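搜索本站 请输入关键词 搜索

吉他、效果器和线材的家常打理办法

夏天一到，我家那间小琴房就成了全家最闷的地方。窗户朝西，下午三四点钟太阳直直地晒进来，琴盒摸上去都烫手。这些年在家里练琴、录点小样，偶尔也背着家伙出去演一场，慢慢攒下一些收拾乐器的土办法，今天泡了壶茶，索性一条一条写下来。不一定最讲究，可都是我自己用惯了的，您挑合适的拿去就好。

先说琴弦。弹完琴，找一块干的旧棉布，从琴码那头捏住琴弦，一路捋到琴头，六根都捋一遍，再把布折一折，塞到弦底下，贴着指板来回擦两趟。手汗重的朋友尤其别偷懒。我以前总想着“明天还要弹，擦它干什么”，结果高音弦没几天就发涩，推弦的时候像在拉砂纸。现在那块布就搭在琴架上，伸手就够得着，反倒成了习惯。布脏了单独洗，别放柔顺剂，洗过晾透再用。

指板不用天天伺候。换弦的时候顺手看一眼，品丝边上积了黑泥，就用旧牙刷轻轻刷松，再拿布带走。玫瑰木或者乌木的指板，一年上一两次油足够了，滴两滴在布上抹开，等十分钟，把多余的擦干净。枫木指板有漆，就别上油了，微微潮的布擦完再干擦一遍即可。我用的是Stokum的小瓶装指板油，瓶口细，不容易倒多，一瓶用了好久还剩大半。

效果器的旋钮转起来沙沙响，先别急着送修。断电，拔掉所有的线，把每个旋钮从头到尾来回转上二三十下，轻微的杂音常常就没了。还响的话，再用电位器专用的清洁剂，顺着缝隙喷一点点，喷完再转，放着晾干了才通电。千万别拿厨房里的除油喷雾凑合，那东西会伤塑料，印在面板上的字也跟着花。

再说效果器板子上的魔术贴。撕撕贴贴几年，绒面里全是猫毛和线头，粘不牢，踩一脚整个单块都跟着跑。可以用细齿的梳子，或者干脆用另一条魔术贴的钩面，顺着一个方向慢慢刮，毛絮就成团出来了。单块底部残留的胶，吹风机开低档吹一会儿，用旧会员卡的边去推，最后用棉球蘸一点酒精收尾。原厂的橡胶脚撕下来以后，装进小袋子写上型号，将来转手时人家会高兴的。

板子上的短线，我喜欢两头都缠一小圈纸胶带，写上从哪儿到哪儿。台上灯一暗，您就知道这几个字有多值钱了！长线收的时候别绕着胳膊肘死命缠，一正一反地盘成圈，用布条扎住。我那根Pemley的长线跟了我很多年，外皮软塌塌的，至今没断过芯，大概就是没受过缠胳膊肘的罪。插头发暗，用干布蘸一点酒精转着擦，晾干了再插。

电源也啰嗦一句。买电源之前，把每个单块底下标的电流加起来，给自己留点余地。我板子上的几块加起来是102毫安，配的是一个能供200毫安的小电源，一直用得踏实。数字类的单块胃口大，得另算。正负极方向也要一个个核对，别想当然，我就因为偷懒烧过一只延迟，心疼了一整个7月。

琴房的湿度，放一只便宜的湿度计在琴盒旁边就行，不用买太花哨的。梅雨天我会在盒子里放两包干燥剂，冬天开暖气再换成保湿包。下午西晒的时候，窗帘拉上一半，面板上带小屏幕的机器也看得清楚些。没有帘子的话，硬纸板折个小棚子立在后头也能应付，就是丑了点。
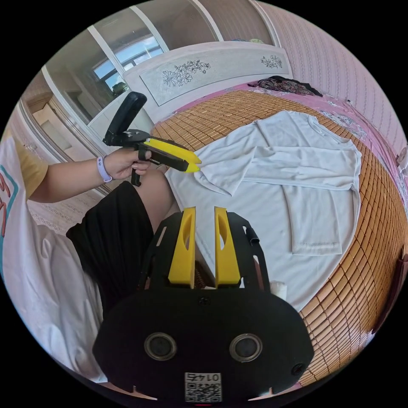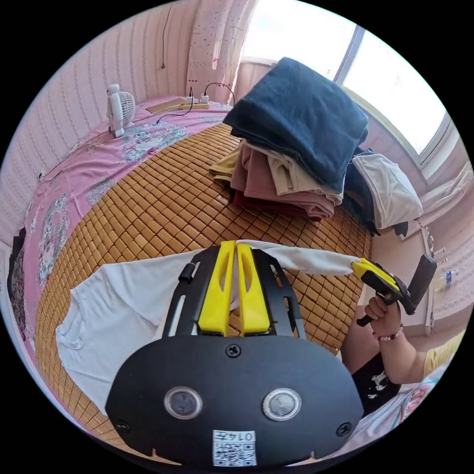
演出穿的衣服，也顺带讲讲吧，毕竟背带和衣服总是一起遭殃。新买的深色皮背带容易掉色，头几次用之前，拿白布在背面来回擦，擦到布上基本不见颜色了，再往浅色衣服上背。肩膀上已经蹭了印子的，趁早用凉水打湿，抹点洗衣皂，放二十分钟再搓，别一上来就用热水。尼龙背带简单，装进洗衣袋，金属扣用袜子套好，机洗以后平着晾。Berchtold那种带棉垫的宽背带我只手洗，按压着挤水，不拧，拧过一次，里面的棉就跑到一头去了，背着像扛了根香肠。

背带孔松了也是个毛病。皮子用久了，孔口发软，琴走着走着就掉下来，吓得人一身冷汗。家里要是有玻璃汽水瓶上的那种橡胶垫圈，拆下来套在背带钉外面，又紧又不花钱。锁扣式的背带钉当然更稳，装之前看看木头里的螺丝孔有没有滑丝，滑了就塞一小截牙签，蘸点木工胶，干透了再拧回去。

拨片呢，我是丢怕了的。沙发缝里、洗衣机滤网里都捡到过，后来在琴架腿上绑了个装薄荷糖的小铁盒，弹完就扔进去。拨片尖磨毛了，在牛仔裤腿上快快地蹭几下，或者用1,000目的水砂纸打个圆边，又能用一阵。

最后是琴架。Stokness的折叠琴架我用着挺顺手，不过接触琴身的那层泡沫，遇上硝基漆的琴可得当心，放久了会起化学反应，把漆面咬出印子来。剪两条纯棉的旧毛巾裹上，用线缝几针固定住，每隔几个月拆下来洗一洗就行。我那两条还是从一条旧浴巾上剪的，针脚歪歪扭扭，用到现在也没散。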